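About Stellano

Stellano designs and builds heating and cooling upgrades for older commercial buildings: schools, small clinics, warehouses, the occasional church hall. We pull out aging boilers, put in heat pumps where heat pumps make sense, and fix the ductwork and controls that somebody should have fixed years ago.
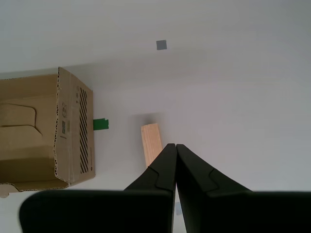
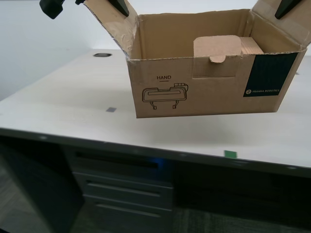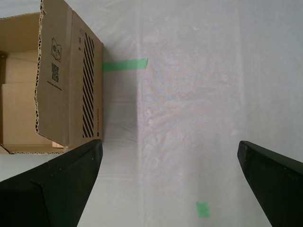

We'd like to say up front that we are suspicious of our own industry. Energy contractors love a big savings number. It goes on the first slide, it has a footnote, and the footnote usually says the number assumes the building is used in a way no building is ever used. Kosmas Liapis and Giorgia Mazza started the company after 5 years of reading those footnotes for a living, as reviewers hired by building owners to check other people's proposals. They turned down a lot of proposals.

How we work

Every job starts with a survey, and we charge for it. Free surveys tend to find whatever the surveyor is selling. Ours takes up to four visits, at least one of them early in the morning before the heat comes on, and you keep the full report whether you hire us or not. Plenty of owners take it to a cheaper installer. Fine by us, as long as they read the section on air leaks first.

Nesma Hajji runs the survey team. She came from hospital maintenance and doesn't believe a thermostat until she has put her own sensor next to it. Athina Bakalis handles design, and Hui-mei Liu looks after controls, including the ones left behind by vendors who no longer answer the phone.

What we don't do

We don't sell carbon offsets. We don't install rooftop solar, though people keep asking, and we'll tell you if we think your roof is a bad place for it. We stay away from "smart building" packages with a monthly fee – most of the ones we've been called in to look at were switched to manual within a year.

What we've done

We have surveyed roughly 300 buildings and gone on to do work in fewer than half of them. Our longest project, the Stergiou warehouse, ran two heating seasons because the first set of pumps was sized from old drawings that turned out to be wrong. The drawings weren't ours, but we should have measured. We now measure.

Projects under 3,000 square feet are usually better served by a good local installer. Anything larger, write to the office and include last winter's utility bills. Please send the real bills, with the bad months left in.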